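Tratbridge Opens Its Robot Simulation Lab to the Public for an Afternoon in December

TRATBRIDGE — Plallier will hold an open day at its simulation lab in December, with demonstrations of the software it uses to train and test robot arms before any program is sent to a machine. Doors open at 1 p.m. and the last demonstration begins at 4:30 p.m. Admission is free.

The lab develops handling routines for small manufacturers and packing firms. Most of that work is done on screen. An engineer sets up a virtual room, places a robot in it, and runs the same task many times with small changes to the starting position, the surface and the light. Routines that pass are then moved to a real arm for a second round of testing.

Visitors will be able to follow a routine from start to finish on the lab's wall display, including the view from just behind the gripper. Perla Cuautle, who leads the simulation group, will run the session and take questions.

"People expect to see the arm first," Cuautle said. "We start with the simulation because that is where we spend our days. A run can fail 300 times before lunch and we have not broken anything."

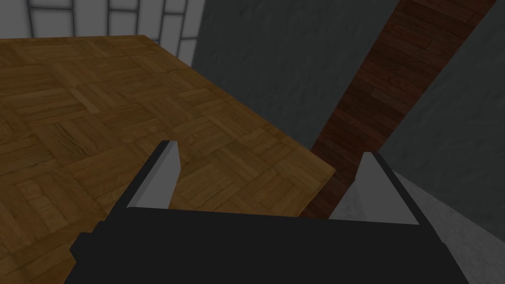 The lab's current library holds 1032 test runs, all built in Trerel, the company's own simulation package. Of these, 198 deal with approach and alignment, the stage at which the gripper moves into position and has not yet closed on anything. Heriberto Robles, a software engineer at Plallier, said that stage takes up more of his time than any other.

"If the approach is off by a little, the grasp is off by a lot," Robles said. "We keep the rooms plain and the textures simple so the runs go fast. The positions are what we care about."

Demonstrations last 40 minutes and are limited to small groups. Three workstations will also be open for visitors who want to steer a simulated gripper themselves — no experience is needed, and staff will be on hand to help. Children under 12 must come with an adult.

Noemí Carrillo will give a short talk at 3 p.m. on how the lab compares simulated results with those from its Bozsik test cell, and where the two still disagree.

Places for the demonstrations can be reserved at the front desk or by phone. Walk-in visitors will be admitted as space allows. Parking is available behind the building, and the entrance is step-free.

Press contact: Ebuka Bassey, Plallier, Tratbridge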